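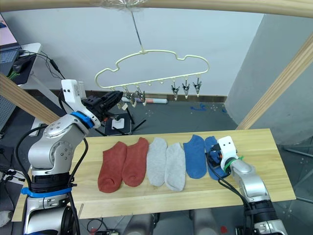

3.2 配对规则与失配判定

短袜在家庭洗涤循环中的流失,以往多按"只"统计。按只统计便于核对库存,却会低估使用者实际感受到的损失:一只短袜遗失后,与其同组的另一只通常也退出穿用。本研究以"双"为基本分析单元,将至少缺失一只的配对记为失配。两只均缺失的情形单独编码,不并入失配,后文称为整双退出。

样本来自163户家庭,共登记短袜357双。登记由各户在首次洗涤前完成,内容包括颜色、筒高、纤维成分和购入方式。购入方式分为单双购入与同款多双购入两类。两类短袜的配对性质不同:前者的两只只能彼此匹配,后者在同款内部可以任意互换,失配往往要到同款余量为奇数时才显现。Gajdoš与Soomro在前期工作中未区分这两类短袜,所得失配率不宜与本文结果直接比较。

配对按颜色、织纹、尺寸的次序逐级进行。首先依据主色分组,同组内再比较织纹,仍无法区分时测量平铺状态下的袜底长度。主色差异明显的短袜在第一级即可完成配对,图3中的砖红色、浅灰色与蓝色短袜各成一双,即属此类。浅灰色一双带有杂点织纹,若与素面灰袜混放,则须进入第二级判定。黑色与藏青色短袜在第一级的误配最多,在暖色室内照明下尤为突出,因此这两种颜色一律在日光或标准光源下复核。

尺寸测量前,短袜须在平整台面上自然展平,不得沿纵向拉伸。罗口的弹性回复受前一次穿着影响较大,故筒高仅作参考,不参与判定。袜底长度取袜跟后缘至袜尖的直线距离,每只测量2次,取平均值。袜尖处的细小皱褶对读数有影响,测量人员可用手掌轻压,但不得熨烫。对于起球或局部磨薄的短袜,允许同一双的两只在外观上存在差别,只要织纹结构一致,仍视为原配。

褪色是另一项干扰。同一双短袜若有一只长期滞留在洗衣篮底部或衣柜缝隙中,其洗涤次数便少于另一只,重新出现时色差可能超过不同批次之间的差异。Lashari曾建议以色差值设定配对阈值,本文未予采用,理由有二:其一,阈值对纤维成分敏感,棉与聚酯混纺的结果不能共用同一标准;其二,使用者在家中配对时依赖目视,仪器判定与其实际行为不符。对色差存疑的配对,由两名编码员独立目视判断,意见不一致时由第三名编码员裁定。

为避免将暂时缺失误记为永久流失,失配判定设有观察窗口。某只短袜未在一次洗涤后的清点中出现时,先标记为"待定";若在随后四次清点中仍未出现,则转为"缺失"。待定期间重新出现的短袜恢复原状态,并记录其找回位置。床单被套内侧、洗衣机门封折叠处以及其他家庭成员的衣物中均有找回记录。观察窗口的长度参照Bedar家务记录表的清点周期确定,窗口过短会抬高失配率,过长则使研究末期的数据大量落入删失区间。

磨损退出与遗失退出分别计算。磨损程度参照往复摩擦试验的外观等级划分,试验设定为1000次摩擦,布样取自与登记短袜同款的未穿用产品。该试验只用于统一编码员对磨薄、破洞和起球的描述,不用于推算实际穿着寿命。短袜因破洞被使用者主动丢弃时,另一只若完好但随之丢弃,记为"连带退出"。这一类别在单双购入的短袜中较为重要,在同款多双购入的短袜中则常被互换行为抵消。

上述规则存在两点局限。第一,登记由家庭自行完成,颜色名称的使用并不统一,"灰"与"浅灰"、"蓝"与"藏青"之间的界线因户而异,入库时虽经重新编码,仍可能残留少量错误。第二,部分使用者有意将不同颜色的短袜混穿,此时失配并不导致退出。Gkikas认为混穿应视为一种新的配对;本文保留原始配对关系,仅在3.4节的敏感性分析中按其定义重新计算。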